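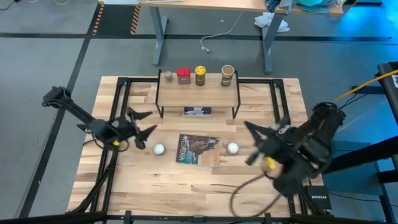 Sarahí Olvera asks whether a robot with two arms needs two brains. It does not. In the Flundero club, one computer sends commands to both arms.

**Joints.** An arm bends only at its joints. Each joint has a motor and a sensor. The sensor measures the angle of the joint and reports it to the computer.

**Grippers.** A gripper is the robot's hand. Ours have two fingers each. To pick something up, the fingers open, move to either side of it, and close.

**Practice.** A student guides the arms through a task while the computer records the angles. One complete try is called an episode. The club recorded 478 episodes in February and now has 756. Zyanya Solís checks the list and deletes any try that stopped early.

**Taking turns.** Two arms can bump into each other. Our program, Plotis, compares their positions before every move. If they are too close, one arm waits.

Words to know: *joint*, *sensor*, *gripper*, *episode*.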